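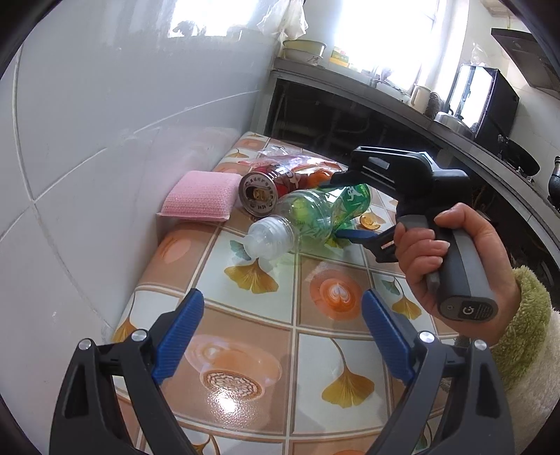

4.3 Aligning two-gripper recordings in Statstead

Use this procedure after both hand-held grippers have been uploaded and before you export anything to the Divia planner. You need a Statstead login with edit rights and the calibration file for each gripper. If a calibration file is missing, go back to section 3.

1. Open the session and choose Tracks > Pair. Statstead lists the left and right recordings in separate columns.

2. Select one recording from each column and click Match Clocks. The offset is shown in milliseconds. An offset under 100 is normal. Anything larger usually means one unit was restarted partway through the session.

3. Click Solve Pose. The solver runs on the wide-angle video first and then adds the inertial data.

Note: Glossy tile, windows and shiny table coverings all produce reflections that the tracker may pick up as fixed points. If the path jitters when the gripper is held still, turn on Reject Specular and run Solve Pose again.

4. Check the finger width trace. It should be flat wherever the fingers are not moving. If it drifts, reload the calibration file for that gripper and repeat step 3.

5. Set the object prompts. Enter one short noun per object, such as bottle, can or sponge. Clear bottles and crinkled plastic bags need the Transparent box ticked, or the mask will spill onto whatever is behind them.

6. Scrub to the first contact and set the Grasp marker. Do the same for release. For an object lying on its side, set Approach to Free. The default, Top Down, assumes an upright object and will reject a low side grasp.

7. Click Validate. Segments shorter than 15 frames are flagged in yellow and are left out of the export unless you tick Keep.

Caution: Do not rename a session between Validate and Export. The labels are stored under the old name and will not be carried over.

8. Choose Export > Divia. Leave the colour space on its default setting.

If Validate stops with error 177, the two tracks do not overlap in time. Return to step 1 and check that you have paired the right recordings. Error 1211 means the pose solver lost one gripper while it was visible to the other. Trim the segment and solve it again.

Questions about calibration files go to Jocelyn Grewal. Export problems go to Brock Turcotte; include the session name and the log.

Section last revised June 24, 2024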